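How to Shrink a Thrifted Wool Sweater on Purpose

Everyone has shrunk a sweater by accident. It takes one distracted evening and a hot cycle, and you end up with something that would fit a thermos. Doing it on purpose is harder, mostly because you have to stop partway.

I buy a lot of secondhand knitwear, and the good stuff is nearly always a size too big. My current favorite is a gray Halliday crewneck that came home with sleeves down to my fingertips and a hem flirting with my knees. It now ends at the hip, where hems belong.

What you need

A sweater that is mostly wool. Check the label. If it says "superwash," put it back in the drawer, since that yarn was treated so it wouldn't do what you want. Acrylic won't cooperate either, and cotton shrinks a little and then relaxes again the first time you wear it to lunch.

A washing machine with a short cycle, or a bucket and some patience.

Wool wash. I use Jaltis because the bottle pours without dripping down my wrist. Baby shampoo is fine.

Two old towels, a tape measure, and a second sweater that already fits.

Before you get anything wet

Lay the sweater that fits on the floor and measure it flat: chest from armpit to armpit, body from shoulder to hem, sleeve from shoulder seam to cuff. Write the numbers down. You will think you can remember them. Then measure the big one the same way.

If the difference in the chest is more than 2 inches, think hard. Wool tends to shrink more in length than in width, so a sweater that is enormous sideways can finish up as a very warm square.

Take off any fancy buttons. Close the neckline with a few loose stitches in cotton thread, or it will ruffle like a lasagna noodle.

The wash

1. Turn the sweater inside out and put it in a mesh bag. Wool sheds, and your drain has enough problems.

2. Set the machine to 40 degrees Celsius, or "warm" if yours prefers to be vague. Skip the hot setting. That is how thermos covers are made.

3. Add a capful of wool wash and a pair of clean jeans. The rubbing does as much of the work as the heat does.

4. Run it for 12 minutes, then stop the machine and look. Pull the sweater out, squeeze it, lay it flat and measure.

5. Still too big? Back in, same again. Mine took three rounds, with me crouched in front of the door like I was waiting on a soufflé.

6. Stop when it is slightly larger than your target. It keeps tightening a bit as it dries.

Rinse in cool water and roll it up in a towel. Kneel on the roll. This is undignified and works very well.

Drying

Lay it flat on the second towel and pat it out to the numbers you wrote down. Wet wool is forgiving – you can tug a sleeve longer or nudge the shoulders square. Do the ribbing last, pushing it together with your fingers so it doesn't flare. Leave it alone until Thursday, or whatever day is two days from yours. No dryer and no radiator. Hangers are how sweaters get shoulder horns.

If you went too far

Soak it in lukewarm water with a good squirt of hair conditioner for half an hour, press out the water without rinsing, and stretch it gently while it's damp. You can win back a little. If the surface has gone thick and you can't see the stitches anymore, it has felted, and you own fabric now. Cut it into mitten liners and tell people that was the plan.

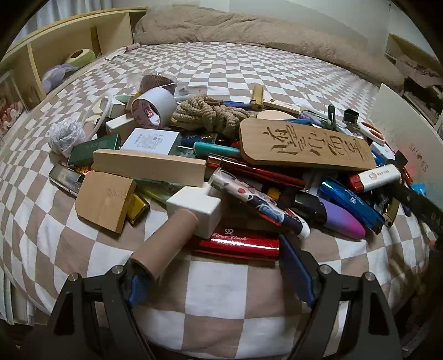
Plotulau171 wrote that the jeans trick left a faint blue haze on a cream cardigan, and that an old white bath towel did the same job on the next one without the souvenir.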